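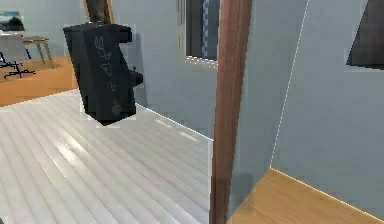

## Depth-only nav policy stalls at bare walls: is my success rate fair to report?

**Gritov**

I'm writing up an object-goal navigation result and I'd like a second opinion before I send it round. The agent is trained and tested in simulation only. Each episode it spawns somewhere in a furnished flat, gets a category name (chair, side table, arcade cabinet and so on) and has to stop near one. I cap episodes at 300 steps.

Over 1000 test episodes it succeeds in 694. When I replay the failures, a lot of them end the same way. The agent goes through a doorway, turns into a part of the room with nothing in it, and then swings left and right until the step limit. With furniture or a door frame in view it behaves well.

The input is depth plus the goal category, no colour. Memory is a small recurrent layer. I've tried a bigger penalty for turning on the spot and it made the agent bump into things more, with no change in the success rate.

A typical place where it gets stuck is a corner with plain blue-grey wall and parquet, where the wall steps back on one side:
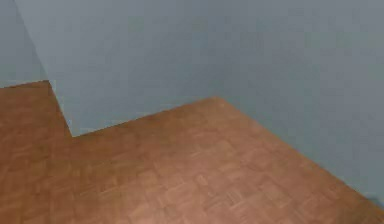
**Moreira** asked whether the agent had any record of where it had already been, and said a recurrent layer on its own tends to forget the doorway once the view stops changing. The rest of the reply:

Try a coarse visited map. Build a top-down grid from the agent's own pose, mark cells as it passes through them, and feed a crop centred on the agent in as an extra channel. You don't need semantics in it. In my runs the left-right swinging mostly went away, though I was using colour as well, so I can't promise the same for depth only.

Also check your camera tilt. If the agent is allowed to look down, it can end up with nothing but floor and wall in view, and two plain surfaces in depth look much the same from a lot of positions. I'd lock the tilt for one run and compare — it's a cheap test and you don't have to retrain if the policy rarely uses that action.

As for the number, yes, it's fair to report. Report it with the failures sorted by type: ran out of steps, stopped at the wrong object, collided. Say what your stopping distance is too. You haven't given it here.

**Teter**

Just raise the step limit. I went from 300 to 800 and got a better score straight away.

**Raed Boutros**

Raising the limit will probably lift the score, but then it can't be compared with anything run at 300. If you do it, put both results in the table.

I'd add one thing to Moreira's list. Split the test set by whether the goal is visible from the spawn point. If most of your successes come from those episodes, the agent is approaching well and searching badly, and the paper should be worded that way. We had to redo a table in September for this reason.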